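The Wike Table

I sell tables, and I've been through a lot of white ones. Most of them look great in the shop and then you get them home, put a mug down, and spend the next year wiping. So when I started making the Wike (this was in my garage, with one bad saw and a borrowed sander) all I really wanted was a plain white top that I could stop thinking about. It took me way longer than I'd like to admit!

The top is a soft gray-white, matte all over. I went back and forth on the color for weeks. A bright pure white looks terrific for five minutes and then it glares at you every time the sun comes in, and anything on the creamy side just made my kitchen look old. This one sits in between. In the morning it reads pretty crisp, and by late afternoon it goes a little cooler and grayer, especially on the side away from the window. I like that about it. If you want a table that looks exactly the same at noon and at 8 p.m., this may drive you a bit nuts.

Matte was the other big decision. Gloss shows you every lamp in the room, plus your own face when you're trying to eat cereal. With the matte finish you can work on it, take pictures on it, sort beads on it, whatever you do, and your eyes don't get tired. The trade-off is that a matte top holds on to a smudge a little more than a glossy one does. You'll see a faint gray mark now and then. A damp cloth and a drop of dish soap is what I use at home, and I don't do it every day either.

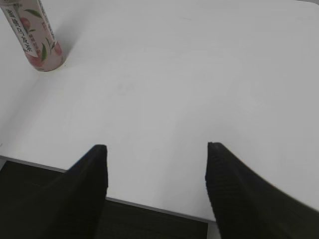
The Wike top in matte gray-white, with a slim pink-and-white can up in the corner.

People ask me about size more than anything else, so let me get into that. The Wike comes in one size only. I tried offering two and everybody picked the big one, so I quit making the small one and my life got easier. It seats six if you all like each other, four if you want elbow room. I've got mine pushed up against a wall and it works fine that way too, with the long side facing out.

There's a thin, slightly darker gray line along the edge of the top, but no groove, no fancy inlay. I had a version with a dark stripe down the middle (my sister-in-law still has it and still loves it) but crumbs looked weird on it and I never warmed up to the thing. Plain won. You get one smooth surface from end to end, so you can slide a big sheet of paper or a baking tray across it without catching on anything.

The legs are called Clivlow, which is the name of the road my first workshop was on. They screw into plates that are already fixed to the underside, so you're not drilling anything. Set the top face down on a blanket, please please use a blanket, and turn the legs in by hand until they stop. Then give each one another little nudge with the wrench that's in the bag. It took me 20 minutes the last time I did it, and I was talking on the phone. Each leg has a foot that twists in and out, which helps a lot if your floor is like mine and slopes toward the fridge.

If you already own a set of Clivlow legs from one of the old desks, they'll fit. Same plates, same screws. You can order the top by itself and save yourself some money, just say so in the notes when you check out.

A few things I'd want to know if I was buying it:

It's heavy. Get a second person for the top. I've carried one by myself and I was sorry about it for days.

Hot pans need something under them. I use a folded towel or an old trivet. Mugs and dinner plates are fine straight on the surface, but a skillet right off the burner is asking for trouble.

No scouring pads and no powder cleaners. They'll leave you with a shiny patch, and I can't fix a shiny patch. Sticky stuff like syrup or soda comes off with warm water if you let the cloth sit on it for a minute first.

Permanent marker is a coin toss. I got some off once with rubbing alcohol and once I didn't.

The top ships flat in one box and the legs come in another, and they don't always show up together, so don't panic if you only get one. I pack them myself and I go overboard on the corners. If a corner does arrive banged up, send me a photo before you put the legs on and I'll sort you out with a new top.

I make these in batches of 27, because that's how many tops I can stack in the workshop and still get to the door. When a batch is gone the page will say sold out and there's usually a wait of around 6 weeks for the next one. You can put your email in the box and I'll write when they're ready. It's just me typing, so you won't get buried in newsletters.

Goes well with: the Aditz bench, which tucks all the way under the long side, and the Sadum stool if you're short on space and want something you can drag from room to room. Both come in the same gray-white or in black. I'd mix them, personally, but my own kitchen is all one color and I haven't gotten around to changing it.

Questions about whether it'll fit up your stairs? Measure the tightest turn and send me the number. I've talked plenty of people through it, and a couple of them took the window out.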